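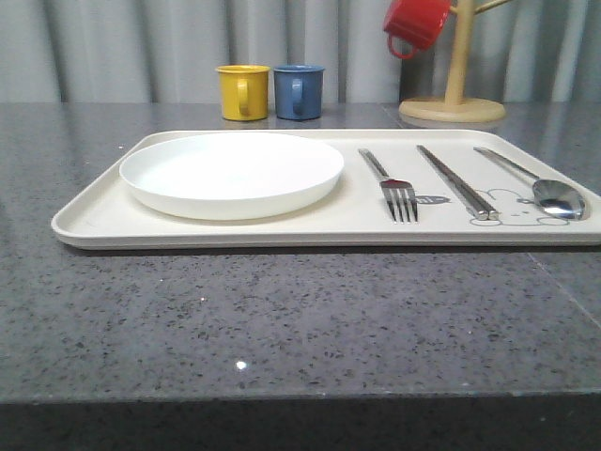 Delwyn Partington had been dead to the Larnen Ferry Company since September, when a clerk mistyped his employee number and retired him with full honors. He got a card. He got a clock. He did not get paid, and he kept coming to work anyway, on the grounds that the boat needed a purser and he had nowhere else to wear the jacket.

"You can't be on the roster," said Sheehan, the captain, each morning. "You're retired."

"Then who's selling the tickets?"

Sheehan would look at the ticket window, and at Delwyn in it, and go up to the wheelhouse to think about something easier, like rocks.

By winter Delwyn had written 10 letters to head office. The replies were warm. They hoped he was enjoying his garden. He lived on the third floor above a shoe repair shop and had once killed a cactus, but he began to feel guilty about the garden, and to wonder who was watering it.

He ate his suppers alone, at the counter, off a tray, the way his mother had taught him to eat when there was company.

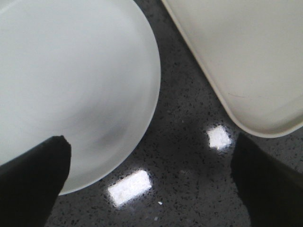
The Hearing

They called him in on 28th December, a Tuesday, when the building was empty except for a man named Hosa who had drawn the short straw and meant everyone to know it.

"File 347," said Hosa. "Partington, deceased."

"Retired."

Hosa turned a page. "It says deceased from November. Somebody must have followed up."

Delwyn asked what could be done. Hosa explained that a dead man could not be reinstated, but that the company was always hiring, and there happened to be an opening for a purser. The last one had been very highly thought of.

"It's the same job," said Delwyn.

"You'd start at the bottom, of course. And I'll need a reference from your previous employer."

Delwyn took out the card, which was signed by the whole office, Hosa included. Hosa read it twice and wiped his eye.

"He sounds like a hard man to replace," he said.

"I'll do my best," said Delwyn, and asked if he could keep the clock.

He walked home along the harbor, a new hire, and laid out his supper things with some care.

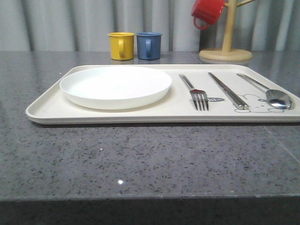

A plate, a fork and a pair of chopsticks on the tray.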